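Shared Kitchen Supplies: Collection Bins on Every Floor

The Facilities Office reminds all staff at the Ballton building that shared kitchen items are now returned by means of clear storage bins. The arrangement, introduced in November, applies to the second-floor offices and to the Rakena wing.

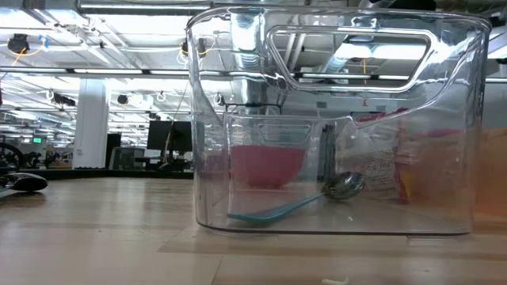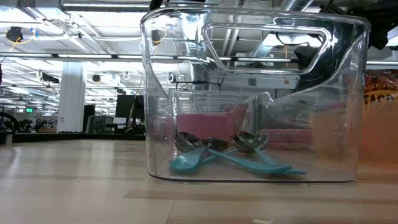

Responsibility for returning borrowed tableware rests with the person who took it from the kitchen. Items left on desks at the end of the day should be placed in the nearest bin, which is taken to the kitchen at 4 p.m. and brought back the following morning. Transparent bins were selected so that staff may see the contents without unpacking them; a spoon with a teal handle is easily found, even when it lies at the bottom. Bowls should be emptied and wiped before they are put in. Food packages may share a bin with tableware only if they are sealed.

The office purchased 34 bins for the building - two of these are held in reserve and may be requested from Tayla McAlister at the front desk. Lids are not supplied. Bins should not be stacked while in use or carried by one handle when full.

Questions concerning the Rakena wing should be directed to Angus Cartwright.

This site uses cookies to improve your experience. By continuing to browse, you accept our cookie policy. Accept | Manage settings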